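Boletín de octubre. Cocina y casa

Lo de comer menos azúcar poniendo la mesa de otra manera

Llevo dos meses recibiendo el mismo recorte reenviado por distintas personas. Dice que si uno cambia la vajilla de color come menos, y que con el postre la diferencia es todavía mayor. El recorte viene sin firma, cita «un estudio» sin decir cuál y termina con un enlace a la tienda de Drasus, que vende platos. No hace falta ser muy desconfiado para levantar una ceja.

Aun así me puse a leer, por cabezonería. La idea de fondo no es un disparate: que el contraste entre la comida y el plato influya en lo que nos servimos es algo que se ha estudiado, con resultados que a veces aparecen y a veces no. Lo que no he encontrado en ningún sitio es la frase tajante del recorte, la de que «el malva sacia». ¿Sacia a quién? ¿Comiendo qué? ¿Comparado con qué otro color? Cuando pregunté por escrito a Drasus me mandaron un catálogo.

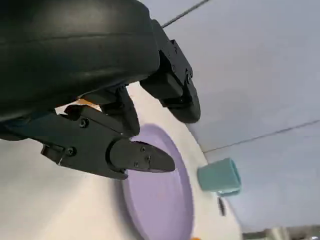
La prueba que hicimos en el taller

Lộc Lã, que lleva los talleres de cocina de tarde y tiene bastante más fe que yo en estas cosas, propuso comprobarlo con los inscritos del mes. Éramos 20. Durante 8 tardes se sirvió el mismo postre, unas veces en la vajilla de siempre y otras en platos de color, y cada cual se ponía la cantidad que quería. Después se pesaba lo que quedaba en la fuente.

Mis objeciones, que ya expuse entonces y repito ahora con menos gritos: todos sabíamos de qué iba el asunto. Cualquiera que haya comido delante de alguien con una báscula conoce el efecto. Además, el postre de la primera semana (arroz con leche de Ánh Đỗ) estaba muy bueno, y el de la segunda, el bizcocho de la marca Granine preparado según el envase, dejaba bastante que desear. Se suponía que iba a ser siempre el mismo, pero alguien se olvidó de comprar el arroz. Comparar esas dos fuentes para sacar conclusiones sobre el color de un plato me parece tener mucho humor.

El resultado, para quien lo quiera: con los platos de color se sirvió menos bizcocho que arroz con leche. Lộc lo apuntó como favorable. Yo lo apunté como bizcocho.

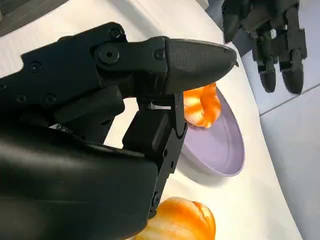
Ánh, que tiene más paciencia, sugiere que miremos el tamaño antes que el color. En su casa pasaron de platos de 26 centímetros a otros más pequeños y dice que sobra menos comida. Me lo creo un poco más, aunque tampoco demasiado: también cambiaron de horario de cena y dejaron de comprar refrescos, y vaya usted a saber qué parte le toca a cada cosa. Cuando se cambian tres costumbres a la vez, el mérito se lo lleva siempre la que se ha pagado.

Y de pagar se trata. El juego que recomienda el recorte cuesta 60 euros, sin los cuencos, que van aparte. La guía Meredith de hábitos, que también circula por el grupo, añade un mantel «de tono calmante» y unas velas. A ese paso la forma más segura de adelgazar va a ser quedarse sin dinero para el postre.

No digo que nadie tire sus platos de colores. Si le gustan, úselos, que para eso están. Yo mismo tengo unos verdes, bastante feos, heredados, en los que he comido de más con toda tranquilidad durante años.

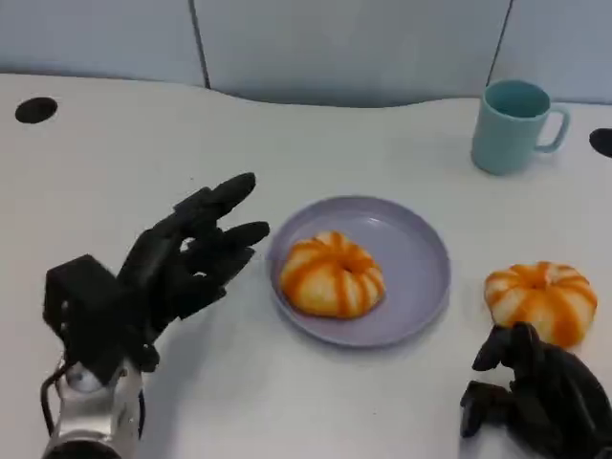 Qué pedir antes de creerse el próximo recorte

El nombre del estudio y el año, para empezar. Cuánta gente participó y si sabía lo que se medía. Quién puso el dinero. Y si la noticia acaba en un botón de compra, conviene leerla otra vez desde el final.

La aplicación Itness, por ejemplo, manda cada mañana un consejo de alimentación sin una sola referencia. Escribí para preguntar de dónde salía el de «masticar mirando al norte» y me respondieron que valoraban mi opinión. Sigo esperando el resto de la respuesta.

Próximo taller

Lộc quiere repetir la prueba en noviembre, esta vez con un único postre y sin avisar a los participantes. Le he señalado que acaba de anunciarlo en el boletín. Las inscripciones se hacen en el mostrador, como siempre, y se ruega traer delantal. Habrá arroz con leche, si alguien se acuerda del arroz.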